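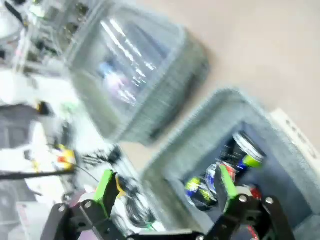
Two-finger gripper with green fingertip pads at a container of beverage cans, wrist camera view.

Stodik Can-Handling Cell
Setup, Care and Repair

The Stodik cell is a tabletop picking station for beverage cans and similar small packaged goods. It is supplied by Flolier to teaching laboratories, packaging test rooms and small distribution sites. One arm, fitted with a two-finger gripper and a wrist camera, takes items from an open container and places them in a second container on the same work surface.

This page covers installation, routine care of the gripper and camera, and the repairs that may be carried out on site. It applies to all cells shipped from the Nidton works with controller release 17 or later. Owners of earlier cells should request the previous edition from the Service Office before ordering parts.

What is supplied
Arm with base plate and mounting hardware
Two-finger gripper, assembled and adjusted
Wrist camera with bracket and cable
Controller and power supply
One pair of spare fingertip pads
Hex key set and torque driver
Calibration card

Containers are not included. The customer may use any open container that fits within the marked work area and does not slide when a finger touches the rim. Soft-sided and rigid containers are both acceptable. Very glossy or translucent containers can return bright streaks from overhead lights, and the camera exposure should be set with the containers in place.

Installation
The work surface must be flat, smooth and able to carry the arm without flexing. The base plate is bolted through the surface at four points. Clamps are not an approved substitute.

Place the source container within easy reach of the arm, with its long side turned to suit the approach angle chosen in the controller. Place the receiving container next to it and leave a clear gap for the open fingers. Record both positions on the setup sheet. If either container is moved later, the pick area must be taught again.

Cables should leave the arm on the side away from the containers. Allow enough slack for full wrist rotation, and secure the remainder to the table edge. A cable that lies across the work area will sooner or later be caught by a finger link.

Fingertip pads
The green rubber pads are the main wearing part of the gripper. They should be wiped with a damp, lint-free cloth at the end of each working day. Solvents and alcohol wipes harden the rubber and must not be used.

Pads are replaced as a pair after 4,000 picks, or sooner if the surface is cut, shiny or lifting at the edge. To replace them:

Switch the controller to Service and wait for the arm to stop.
Open the fingers fully and turn off the power supply.
Remove the retaining screw at the back of each pad and slide the pad off.
Clean the metal seat. Leave no adhesive or rubber behind.
Fit the new pads, tighten the screws by hand, and finish with the torque driver.
Restore power and close the fingers slowly. The pads should meet evenly along their full width.

Pads that touch at the tip first indicate a bent link or a loose pivot bolt. Do not correct this by packing the pad.

Links and pivot bolts
The finger links are joined by round-headed bolts, which also serve as the pivots. Each bolt should be checked weekly for side play. With the power off, hold the finger near the pad and press gently from side to side. Movement that can be felt at a bolt calls for tightening. Movement that remains after tightening calls for a new bushing, part number 104.

Apply one drop of light machine oil to each pivot once a month — no more. Excess oil travels to the pads and is a frequent cause of dropped cans.

Wrist camera
The camera is set so that both fingertips remain in its lower field of view. Images taken while the wrist is turning quickly will be blurred, and the controller does not use them to choose a pick. If blur is present while the arm is at rest, inspect the bracket screws before making any change to the software settings.

The calibration card is to be used after every change of pads, links or camera bracket. The procedure is found under Camera, Align in the controller menu.

Common faults
Can slips during lift: clean the pads, then check grip force. The standard setting is 26 and should be raised in single steps.
Finger strikes container rim: teach the pick area again and confirm that the container has not shifted.
Cans lying on their sides are missed: review the lighting. Strong reflections from metal ends can hide the outline of the can.
Fingers close unevenly: inspect the pivot bolts and bushings on the slower side.
Camera signal drops out at full rotation: replace the camera cable. Repair by splicing is not approved.

Factory repair
Motor, gearbox and controller board faults are repaired only at the Nidton works or at the Guerra service center. Remove the containers and any loose goods, fold the arm to the shipping position, and return the gripper still attached to the wrist. Include a copy of the setup sheet and the most recent fault log. Both service locations close for inventory during the last two weeks of December, and units received in that period are entered when work resumes.

Service contacts
Noboru Fujimoto, Field Service, Nidton
Parveen Kiani, Parts and Returns, Guerra

Page revised March 13, 2023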